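6월 들어 갑자기 퍼즐에 빠졌다. 그것도 제대로! 원래는 비 오는 주말에 한두 시간 만지다 마는 정도였는데, 동네 보드게임 카페 Sedside에 갔다가 구석 선반에 꽂혀 있던 1,000피스짜리 상자를 하나 빌려 온 게 시작이었다. 그림은 물 위에 기둥이 줄지어 서 있는 지하 저수조였고, 상자 옆면에 Cisternas라고만 적혀 있었다. 어둡고, 기둥은 다 똑같이 생겼고, 절반은 물에 비친 그림자다. 초보가 고르면 안 되는 그림인데 나는 그걸 골랐다(예뻐서).

## 첫날은 분류만 했다

테두리 조각부터 골라내라는 말은 어릴 때부터 들어서 알고 있었다. 그런데 이 퍼즐은 테두리도 거의 다 검은색이라 골라내고 나서도 한참 헤맸다. 결국 색을 포기하고 모양으로 나눴다. 양쪽이 튀어나온 것, 양쪽이 들어간 것, 하나만 튀어나온 것, 그리고 도무지 설명이 안 되는 이상한 것들. 반찬통을 몽땅 꺼내서 나눠 담았더니 저녁에 김치 담을 통이 없었다.

근데 이렇게 해 놓으니까 속도가 확 붙는다! 빈자리를 보고 '여긴 양쪽이 들어간 조각이네' 하고 통 하나만 뒤지면 되니까. 밤 11시에 시작해서 정신 차려 보니 새벽 2시였고, 왼쪽 위 귀퉁이가 손바닥만큼 완성돼 있었다. 세 시간에 손바닥 하나. 그래도 너무 좋아서 불을 끄고 누웠다가 다시 일어나서 보고 왔다.

## 물그림자를 맞추는 법

제일 어려웠던 건 역시 물에 비친 부분이었다. 위쪽 기둥을 다 맞추고 나면 아래쪽은 뒤집으면 되겠지 했는데, 물결 때문에 선이 다 흔들려 있어서 전혀 다른 그림이었다. 며칠 붙잡고 있다가 찾은 방법은 이렇다.

- 조각을 그림 방향대로 보지 말고 90도씩 돌려 가며 본다. 물결무늬의 결이 갑자기 보이는 순간이 있다.
- 천장 등을 끄고 스탠드를 옆에서 비춘다. 검은색도 초록빛 검정, 갈색빛 검정으로 갈라진다.
- 한 자리를 10분 넘게 보고 있으면 그냥 다른 데로 간다.

세 번째가 제일 안 지켜진다. 이번에는 꼭 찾을 것 같거든.

마지막 조각은 의외로 물그림자 쪽이 아니라 오른쪽 벽 한가운데였다. 손가락으로 꾹 누르는데 '톡' 하는 그 느낌! 이 맛에 하는구나 싶었다. 완성한 건 유액을 바르지 않고 이틀 구경하다가 도로 부숴서 카페에 돌려줬다. 아깝지 않냐고들 하는데, 나는 부수는 것도 꽤 재미있었다. 큰 덩어리째 들어 올리면 와르르 쏟아진다.

## 판이 필요하다

식탁에서 하니까 밥을 먹을 때마다 문제다. 그래서 요즘은 퍼즐판을 열심히 알아보는 중인데, 펠트로 돌돌 마는 것도 있고 서랍 달린 것도 있고 세계가 생각보다 넓다. 나는 역시 밝은색 나무판이 끌린다. 어두운 조각이 잘 보이고, 판째로 들어서 소파 밑에 밀어 넣을 수도 있고!
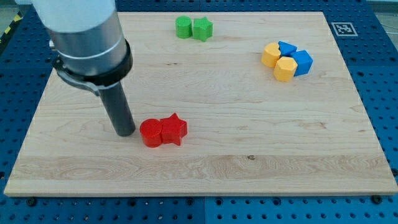

## 다음 상자

벌써 골라 놨다. Erkel이라는 시리즈인데 오페라 극장 내부 그림이고, 이번에는 2,000피스다. 빨간 객석이 끝도 없이 나온다. 중간에 쉬어 갈 겸 Skorora의 40피스짜리 작은 나무 퍼즐도 같이 샀다. 조각 하나하나가 새랑 나뭇잎 모양이라 40피스라고 얕봤는데, 테두리에 직선이 없어서 어디가 끝인지 모르겠다. 어제 커피 마시면서 잠깐 맞춰 보려다 커피가 다 식었다.

극장은 반찬통부터 더 사 놓고 시작할 생각이다. 객석 조각만 따로 담을 큰 통으로.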